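Tundico Community Boards > Kitchen & Pantry > Storage and Containers

Topic: White lidded canister – leave the plastic on or take it off?

rigo_munoz
Okay, I am way too excited about a canister. I've been after a plain white one with a proper lid for the coffee corner for ages, and I finally have one on the table! Tan inside, white outside, no pattern, no cute lettering that says FLOUR when you want to keep oatmeal in it. I love it.

Question for the group. There's clear plastic around the lower part and my wife says leave it on until we decide where the thing is going to live. I say it comes off the minute it's in the house. Who's right?

arnulfo_s
Off. Always off. Crumbs get down between the plastic and the side and then you have a little crumb aquarium.

Uchenna O.
I'm with your wife! I left the wrap on mine for 2 weeks while I moved it from shelf to shelf and it didn't pick up a single scuff. Once it had a permanent spot, off it came. My shelves are rough old boards though, so that may matter more for me than for you.

Can we see it? What kind of lid is it, lift-off or hinged?

rigo_munoz
Sure, with the lid tipped back so you get a peek at the color inside.
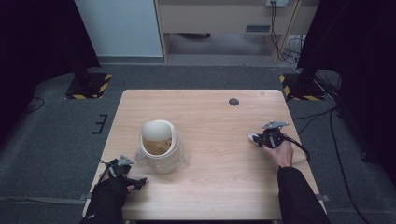
White canister, lid leaning on the rim, plastic still around the bottom

I can't stop opening and closing it. The tan is so much nicer than plain white would have been, and it's going to look great next to the light wood. I haven't put anything in it yet.

nilton.c
Oh that's a good looking pot! I like how simple the shape is. My vote is take the plastic off, wash it by hand, dry it with a towel, then leave it open overnight before any coffee goes in. Coffee picks up every smell there is. I skipped this with an Arango tin I got in October and my first 200 grams tasted like a shoe store.

arnulfo_s
Seconding the overnight airing. Also, is that the table it's going to stay on? If so, keep it away from that round hole at the back. I have a desk with one and I've lost so many beans down there.

rigo_munoz
Ha, no, it's moving to the shelf by the kettle. Good tip on the hole though, I would absolutely pour coffee straight down it.

Uchenna O.
Wait, coffee? I'd think twice. If the lid just sits on there with no seal, your beans will go flat fast. I'd use it for tea bags or sugar and get something with a clamp for the coffee. Rigoberto, does it have a rubber ring under the lid?

rigo_munoz
No ring, it just rests in place. We go through a 900 gram bag pretty quickly, so I was hoping it wouldn't matter.

nilton.c
I don't agree with Uchenna on this one. If you drink it that fast you won't taste any difference. Keep the big bag clipped shut in the cupboard and fill the canister a few days' worth at a time. I've done it that way for years and I'm picky.

Uchenna O.
A few days, fine, I'll give you that. A whole bag, no way. And whole beans only – ground coffee in a loose-lidded pot is sad by the weekend.

arif_liem
Just found this thread and now I want one too. Small thing on the plastic: peel it slowly from the bottom edge and don't go at it with a knife. I put a long scratch in a brand new sugar pot that way and I still see it every morning. If there's any sticky stuff left, a drop of cooking oil on a paper towel takes it right off, then dish soap.

arnulfo_s
Cooking oil works great. Peanut butter too, if you don't mind looking strange.

rigo_munoz
You're all the best. So the plan is plastic off tonight (I'm calling that a win, sorry Uchenna), hand wash, air it out, then whole beans, a few days at a time. I measured the shelf and I've got 28 cm of height, so there's room to lift the lid without taking the whole thing down. My wife has already asked if we can get a second one for tea!

Uchenna O.
Get the second one! And tell her I was on her side.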